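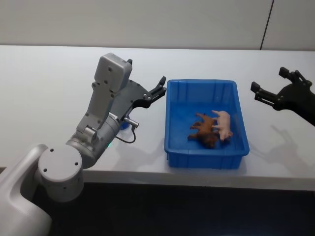
Two-arm bench, toy pickup task. Both pigs are in the bin.

Progress report to Seppälä
Household Chores Program, second reporting period
Prepared by Hertta Nieminen, project lead
February 10, 2021

Where we are

I'm very happy to be writing this one. When we sent the last report the two arms could barely share a table without stopping each other, and the tidy-up task existed mostly as a paragraph in the work plan. Now we have a bench that runs most working days, a task a parent of small children would recognize right away, and a pile of recorded attempts that is already teaching us things we didn't expect (some of them a little humbling).

The question you asked us to answer is a plain one: can a machine do ordinary chores in an ordinary home or shop yet? Our answer for this period is that it can do small pieces of a few chores, on a clear table, with things it has met before. That is further than I thought we'd be.

The toy pickup task

We picked putting toys away as our first chore because it has all the trouble of housework in a small space. Toys are odd shapes. They have legs and ears that catch on things. They roll over and land on their sides, and a grip that works on a standing pig is no good for one lying down. Nothing in the job needs strength, and a mistake costs us a few seconds and nothing else.

Since June we have recorded 1444 attempts at picking up one toy and placing it in the bin. Kaisu Savolainen goes through the recordings and marks each one as clean, clumsy or failed. "Clumsy" means the toy ended up in the bin but you wouldn't want to watch it happen to a coffee cup. I pushed for that middle grade and I'm glad we kept it, as that's where most of the interesting recordings are. Round, smooth bodies go well. Thin legs are still the hardest thing we do. The fingers will close on one leg, lift, and let the whole animal swing, and then the release goes wherever the swing happens to be at that moment.

Kaisu's other finding is about the bin itself. We had all been thinking about the toys and hardly at all about the rim. A good share of the failures in the early batches came from a toy touching the rim on the way in and tipping back out onto the table. Urho Räsänen rewrote the approach so the arm comes in higher and lowers the toy more slowly over the middle of the bin. It looks fussy and it costs time, but the tip-outs have dropped off so much that Kaisu has stopped keeping a separate column for them.
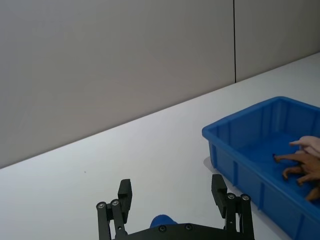 The wrist view has been the biggest help in all this. With only the overhead view, the arm had a good idea of where a toy was and a poor idea of where its own fingertips were in relation to it. Adding the close view let Urho correct the last bit of travel, and the change was plain to see on the first afternoon. The price is that the close view loses track of whatever is off to one side, so the two views have to be used together, and matching them up after somebody bumps the bench is still a chore of our own. We do it by hand. Aarne Laitinen has a half-finished script that should take over the job, and I have asked him to put it ahead of his other work.

Two arms at once

Running both arms is where the fun is and also where we're slowest. Each arm is fine alone. Together they get very polite: one waits for the other, the other waits back, and the bench goes quiet until the time limit runs out. Kornél Balogh gave each arm its own side of the table and made the space over the bin a shared zone that only one arm may enter at a time. Simple, and it works. It also means the pair is not much faster than a single arm when the toys all lie on one side. We would like to try handing a toy across from one gripper to the other in the coming period. Kornél has sketched it and thinks it's realistic. I think it's ambitious, but I'd love to be wrong!
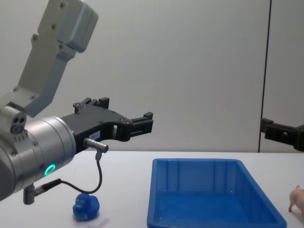 Soft and shiny things deserve their own line in the plan. Anything that lets light through or throws back a bright spot confuses the part of the software that guesses outlines, and a kitchen is full of such things. We have started to mix glossy toys with matte ones in every batch so that the system can't get comfortable.

Visit to Brusport

Aarne and I spent a day at the Brusport store in Pludska to look at shop-floor chores. The manager was generous with her time and let us follow the morning crew through restocking and returns. The returns cart is very close to our toy task: small mixed items, each going to a known place. Hanging clothes is not close at all, and I would advise against promising anything there. The crew's own wish was for something that would sort the returns overnight, when speed doesn't matter much. I found that very encouraging, as slow and steady is what we have.

Money and equipment

Spending is within the plan. The one item outside it was 500 euros for replacement cables and fingertip pads, moved over from the travel line. Pads wear faster than we assumed, and I'd like to budget for them properly next time. The software license from Kindora has been renewed on the same terms.

Next period

Aarne's calibration script comes first. After that we move to a cluttered table, starting with a few household items among the toys, and Kornél begins on the handover. Kaisu will write up her grading notes so that other groups can use them. If you are able to visit, please come on a day when both arms are running, and bring a toy we haven't seen before.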